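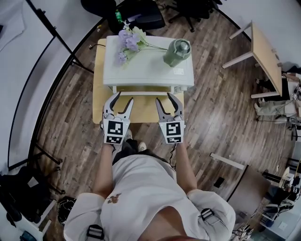 Gavin Shearer replied that he wasn't signing off a third pair of grippers when the first two pairs were bought as "one to use, one to be on the safe side", and could somebody please say which of those this one was.

Status: Waiting on budget holder
Opened by: Greer Gunn
Site: Skerndale
Subject: Gripper pairs, spares and the August order

Greer Gunn, 09:40
Neither, Gavin. Pair B has a finger that sticks half open. I've swapped the cable, swapped it back, and restarted the box it plugs into. Same again. Pair A is in use all day, so we have no spare, which was the point of buying a spare.

Euan Kerr, 10:15
Quote from Civari is 3,232 for a full pair with marker plates and harness. Repair through Matheson is cheaper but they want pair B for 35 days. I asked if that was working days. They said they'd check.

Greer Gunn, 10:22
Can we buy only the fingers?

Euan Kerr, 10:50
Yes, in packs of 13. I did ask why 13.

Gavin Shearer, 11:05
And?

Euan Kerr, 11:06
They said they'd check.

Trefor Nicholas, 11:30
Before anyone spends anything - is it the finger or the hinge? We had this on the Wekell job and replaced fingers for a month. It was the hinge.

Greer Gunn, 13:10
Took it apart over lunch. Hinge pin is bent. Fingers are fine. Please cancel the thirteen fingers.

Euan Kerr, 13:14
Not ordered yet. Pins are sold in pairs, so I've put 2 on the parts list and left the full pair on the August plan, marked "optional".

Gavin Shearer, 13:40
Pins approved. "Optional" I have read as "no". Ask me again if pair A goes.

Greer Gunn, 13:42
Noted. Leaving this open until the pins arrive.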